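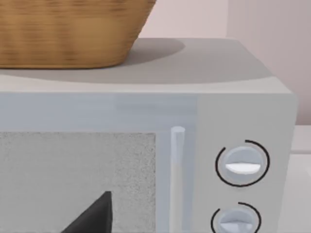

*Figure 6.1. A microwave oven with a woven basket resting on top.*

# Chapter 6: Why Your Soup Is Cold in the Middle

I burned my tongue on a bowl of lentil soup the winter I started writing this book, and two spoonfuls later I hit a patch that was still fridge-cold. Same bowl, same spoon! I'd been teaching heat transfer for years at that point, and I still stood there in my socks feeling personally insulted by lunch.

So let's start with lunch. In Chapter 5 we looked at conduction, where energy gets passed along from one bit of matter to its neighbor, and at convection, where a warm fluid picks up and moves. A pot on the stove uses both. The burner heats the metal, the metal heats the bottom layer of soup, and then that warm layer rises and cooler soup sinks to take its place. You can speed the whole thing up with a spoon, as every grandmother knows.

A microwave oven goes about it differently. It fills a metal box with electromagnetic waves, a bit over 12 centimeters long from crest to crest, and those waves tug on the water molecules in your food. Water molecules are lopsided (one side slightly positive, the other slightly negative), so they try to twist back and forth with the field, bump into their neighbors, and share out the energy. We call the result heating.

You'll often hear that microwaves cook "from the inside out." They don't, and I'd like you to drop that idea before we go any further. The waves get a centimeter or two into most wet foods and fade as they go. Past that depth, the middle of a thick stew warms up mostly by plain old conduction, which is slow. Add to that the way waves bounce off the walls and overlap, making strong spots and weak spots inside the box, and my soup starts to make sense.

My old lab partner Brahim Chraibi used to map those spots with a plate of grated cheese. He'd take out the turntable, run the oven for a few seconds at a time, and look for where the cheese melted first. We'll do his version in Section 6.3, and yes, you may eat the results if you've kept your bench clean.

Here's what I want you to be able to do by the end of the chapter:

- explain why water heats well in a microwave and ice heats poorly
- estimate the energy needed to warm a cup of water, and compare it with the energy the oven draws from the wall
- sketch a standing wave and mark its nodes

Before you read on, grab a pencil and try this one. Joana Vilela puts 463 grams of water in a mug — it's a big mug — and wants to raise its temperature by 20 degrees Celsius. How much energy does the water need? Use the specific heat from Chapter 3 and don't worry about the mug for now. Write your answer in the margin, because we'll come back to it in Section 6.2 and ask where the rest of the electricity went.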